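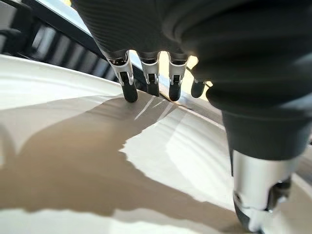
白くて縁のある大きいものは、どこの家でもそのうち物置台になりますよ、と前回の日記にコメントがついていた。署名はなし。買う前に読みたかった。

カテゴリ：日々のこと > 台所と片づけ
シェア 35　コメント 71

7月21日

朝から蒸していて、起きてすぐ台所の窓を開けたら外のほうが暑かったので閉めた。

例の白いのが来て、しばらくたつ。Lolmontの通販で買ったもので、商品名はPodportという。何をするものかというと、売り手の言い分では「受ける、ためる、伏せる、飾る」に使えるらしい。四つも動詞が並んでいる時点で怪しいと思うべきだった。私はこの手の「なんにでも使えます」をまったく信用していない。信用していないのに買っている。値引きの表示に弱いのだと思う。

コメントの人の言うことは、悔しいがかなり当たっている。昨日の夜の時点で、上に載っていたのは、回覧の紙、輪ゴムの箱、使いかけの乾電池、それからなぜか靴べら。靴べらを台所まで持ってきた記憶がない。丸みがあるから、置いたものがみんなじわじわと低いほうへ寄っていって、縁のところでかたまる。平らな棚なら散らかるだけで済むのに、こいつは散らかったものを集めてしまう。片づいて見えるから余計にたちが悪い。

今日はそれを全部どかして、まず拭くところから始めた。

拭くといっても、曲がった面というのは拭きにくい。テーブルを拭く調子で布をまっすぐ動かすと、途中から布が浮いて、手のひらだけが空回りする。布を小さくたたんで、指先で押さえて、丸みに沿わせて少しずつずらすしかない。縁の立ち上がりの内側はもっと面倒で、布の角がうまく入らない。指で押すと布が逃げる。割りばしの先に布を巻いてこすってみたら、茶色い筋が取れた。何の筋かは考えないことにした。

説明書には「さっとひと拭きで清潔」とあった。ひと拭きで済む形ではないと思う。書いた人は一度でも自分で拭いてみたのだろうか。どうも、店頭でつるつるの新品を撫でて、ああ気持ちいいなと思って、そのまま机に戻って書いた文章のような気がする。新品を撫でるのは私も好きだ。届いた日は用もないのに何度も縁をなぞった。

洗剤は、同じ通販で勧められて一緒に買ったZerkuraの白物用というのを使ってみた。「黄ばみに先回り」と書いてある。先回りとはどういうことか。まだ黄ばんでいないものに塗って、そのあと黄ばまなければ効いたことになるのか。それなら水だけで拭いて黄ばまなかった場合はどうなる。比べようと思って、左半分をZerkura、右半分を水だけで拭いた。見た目の差はない。匂いの差はある。左半分だけレモンのようなものが匂う。レモンではない。レモンのようなもの、だ。

この実験は十一月まで続けることにする。そのころには窓も閉めきって台所の匂いもこもるし、もし差が出るなら出ているはずだ。たぶんそれまでに、どちらが左だったか忘れる。念のため裏にマスキングテープを貼って「左＝Z」と書いておいた。書いてから、裏から見た左なのか表から見た左なのかが怪しくなって、もう一枚貼った。

昼はそうめん。せっかく空いたので、大きく盛って食卓の真ん中に出してみようかと一瞬思った。食品に使っていいのかどうか、説明書を端から端まで読んだが書いていない。「飾る」には果物の絵がついている。果物を飾るのと、そうめんを盛るのとでは話が違う気がする。違わない気もする。こういうところをぼかすのは売り手がずるい。結局いつもの鉢で食べた。薬味のみょうがが古くて、筋が歯に残った。

午後、置き場所を変える。

これまで流しの脇に置いていたのがそもそもの間違いで、通るたびに腰が当たるし、手があいたときに物を置くのにちょうどいい高さになっていた。ちょうどいい高さの面というのは危ない。かばんも郵便も、みんなそこに着地する。前にStelmakhの折りたたみワゴンを買ったときもそうだった。あれは「動線を整えるワゴン」という触れこみで、うちでは未開封の封筒を整えただけだった。いまは物置で古新聞を背負っている。

そこで、食器棚の上に上げることにした。棚の上までは手を伸ばせば届く。幅を測ると、棚のほうは奥行きが35センチしかない。白いのははみ出す。はみ出した分がどのくらい怖いかというと、下を通るとき首がすくむくらいには怖い。滑り止めを敷けばいいという意見がありそうだが、私は滑り止めも信用していない。あれは滑らないうちは滑らないというだけのものだ。

持ち上げかたについても一言書いておく。縁があるから持ちやすいだろうと思っていた。店の文句も「持ちやすいリム形状」だった。縁に指先をかけると確かに引っかかりはする。ところが、かかるのは指の先だけで、力がみんな先に集まって、少し持ち上げたあたりで心細くなる。親指の行き場もない。両手を下に入れて抱えるほうがずっと楽で、そうなると縁の出番はない。ではこの縁は何のためにあるのか。中のものが転がり出ないためだと言われればそうだが、転がるのは面が丸いせいで、丸くしたのは作った側である。自分で転がるようにしておいて、転がらないように縁をつけて、縁があるから持ちやすいですと言う。なんだかうまいことやられている。

抱えたまま台所をうろうろして、棚の上に上げ、怖くなって下ろし、冷蔵庫の上も試し、扉を開けるたびにかたかた鳴るのでやめた。そのあいだに汗だくになった。床に置いて扇風機の前に座りこんだら、白いのの内側に風が当たって、思いのほかいい感じに涼しそうに見えた。見えただけで、別に涼しくはない。

伏せてみた。「伏せる」という使いかたがどういうものか、初めてわかった。丸い山になる。山の上には物が置けない。輪ゴムの箱を載せてみたら、見事に滑って床に落ちた。乾電池も落ちた。回覧の紙だけは少し粘ったが、扇風機の首が回ってきたところで飛んだ。

つまり、伏せておけば物置台にはならない。コメントの人に教えてやりたい。ただし、伏せてあるものは何の役にも立っていないので、それならなぜ家にあるのかという話になる。そこは考えると値段のことまで思い出すからよす。

夕方、伏せた状態で窓の下に落ち着いた。西日が当たると、丸みのところに影がゆるく出て、悪くない。悪くないと思った自分を少し疑っている。手間をかけて拭いたものは、たいていよく見えるものだ。明日の朝、寝起きの目でもう一度見る。それでも悪くなかったら、しばらくこのままにする。

夜になって、Lolmontのページをもう一度のぞいてみた。購入者の感想が126件に増えていて、上のほうはどれも星が満点だった。「毎日の暮らしが変わりました」という人が何人もいる。どう変わったのかを書いている人は見つからない。下のほうまで送っていくと、低い点の感想が固まっていて、そちらのほうがずっと読みごたえがあった。洗面所に置いたら猫の寝床になった、という人。届いてみたら玄関の扉につかえた、という人。思ったより白かった、という人。思ったより白いというのは不満なのだろうか。わからなくもない。うちの台所の壁も、これが来てから急に古びて見える。壁のほうは前から同じ色で、比べる相手がいなかっただけなのに、いまさら気になりだした。壁用の洗剤もZerkuraから出ているらしく、画面の脇にちゃんと出てきた。買わない。

感想を書きこむ欄を開いて、星を二つにして、途中まで打った。「拭きにくいです。縁は持つのに向きません。伏せて窓の下に置くと」まで書いて、そのあとに何と続けていいかわからず、消した。悪くない、と書いたら星三つにしなければならない気がした。

床に落ちた乾電池が一本見つからない。冷蔵庫の下に入ったと思うが、懐中電灯をつけてのぞこうとしたら、その懐中電灯に電池が入っていなかった。残った分を入れてみたら切れていた。使いかけというのは、要するに使い終わりのことらしい。電池は明日、回覧を持っていくついでに買う。

靴べらは玄関に戻した。

コメント欄の人へ。台にはなりました。いまは山です。十一月にまた書きます。

タグ：台所　白いもの　買って考える　拭き掃除　Podport
この日記を参考になったと言った人 207

当サイトでは表示の改善のためクッキーを使用しています。閲覧を続けると、使用に同意したものとみなされます。［同意する］［設定を見る］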